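Okay so I have to tell you about Liya's birthday, because I still have glitter in my hair and no regrets.

If you've been reading a while you know Liya Worku is my roommate from way back, and you know she hates a fuss. So of course Laiba Janjua rented out the upstairs room at Zaidi and invited everybody. The plan was dinner, cake, home by eleven. Ha!

What Laiba hadn't told a soul (not even me, rude) was that her cousin knows the drummer from Nullwood. You remember Nullwood! I played that first record so much in college that my neighbor learned the words through the wall. Anyway, I'm standing by the samosas with Shahzad Chaudhry, complaining about parking, and in walks Ylva Vik with a guitar case. Ylva Vik, the singer! In a raincoat!

She said hi, ate two samosas and asked who the birthday girl was. Then she did four songs, right there next to the coat rack, and the last one was "Urna." I screamed. Shahzad screamed louder and will deny it. Liya cried through the whole second verse and then made Ylva do the chorus over so she could sing it with her, completely off key, arms in the air.

I've seen them play to 3,000 people and it wasn't half as good as that room.

My video already has 781 views, which for me is basically going viral, even though most of it is the back of Aqeel Bangash's head. Sorry, Aqeel. Great haircut, though.

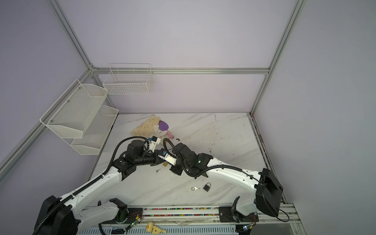 White arms, black joints and a marble tabletop.

Laiba says next year is my turn and she won't give me any hints. I've told her I want cake, a chair near the food and the band, in that order. The new Nullwood album is out in July, by the way, and yes, I've preordered it twice by accident. If anyone wants the extra copy, leave me a comment!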